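Thin Things, Soft Fingers

A comparison of finger pads for hand-held grippers, by Ainhoa Carretero

Chopsticks are an awkward load for a parallel gripper. They are long for their weight, they taper, and when one lies on a tablecloth there is very little height for a finger to get under. Andor Vincze, who runs the tooling bench at Prulham, has used them as his standard test piece since July. His reasoning is that a gripper which copes with cutlery, cups and sponges may still fail on a stick, and that the failure usually says something useful about the pads.

The comparison set two pad materials against each other on otherwise identical jaws. The first, known in the workshop as Otis, is a firm pad with a coarse texture. The second, Bakos, is softer and finer. Both were run on hand-held grippers, the operator closing the jaws by hand while the tool recorded jaw opening and position. The task was the same each time: lift a chopstick from the cloth, turn it upright and lower it into a holder.
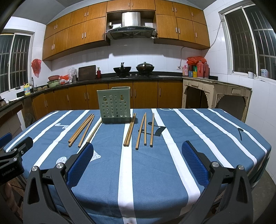
Approach and first contact

Most of the losses came before the stick had left the table. A jaw that closes slightly too high rides over the stick and shuts on nothing. A jaw that closes too low drags the cloth, and the stick travels with it. Otis pads tolerated an error of height poorly. Bakos pads deformed enough to take hold from a poor starting position, though they gathered cloth more often.

Spacing mattered more than Vincze had expected. Two sticks lying close together, as on the white stripe beside the holder, tend to be picked up as a pair. Operators were asked to put both back and start again. Out of 103 recorded attempts, 29 were abandoned at this stage, and the larger share of those were with the firm pad.

The choice of end is also a variable. The thick end is square in section and gives the pads two flat faces to bear on. The thin end gives them almost none. Despina Petkov, who wrote the protocol, specified a grip nearer the thick end but left the exact point to the operator. She now regards this as a mistake and will mark the sticks with tape for the next round.

Turning and insertion

Once a stick is off the table, the fault to watch for is rotation about the line between the pads. A stick held away from its balance point droops, and the droop grows when the wrist turns. With Otis the slip was sudden and visible. With Bakos it was gradual – a creep of a few degrees that the operator corrected without noticing, and which appeared only when Petkov went through the recordings.
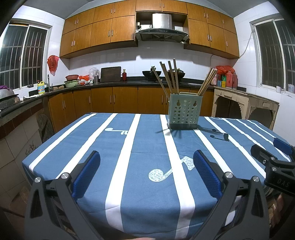 Insertion is where the two pads came closest. The stick has to clear the rim, pass whatever is already inside and come to rest without lifting its neighbours. An empty holder makes this easy and a part-filled one does not. With the bundle standing in it, the sticks fan out to left and right, and the opening that remains depends on how the last one settled. Operators learned to aim for the gap and let the stick slide, which calls for a jaw that opens cleanly. The softer pad sometimes kept hold of the stick for a moment after release. Jenő Somogyi measured the delay and put it at roughly 8 hundredths of a second, enough to pull a light stick back out of line.

Dusting the Bakos pads with talc cured the sticking and removed most of their advantage in the lift. Washing them restored both.

What changes next

Vincze has settled on the softer material for the lower third of the pad and the firmer one above it. Eleven pairs have been ordered from Bundura, where Sveva Galli has agreed to mould them as one piece. The joint between the two grades is the part she is least sure of. Her first samples parted at the seam under a side load, and a second batch with a stepped joint is curing now.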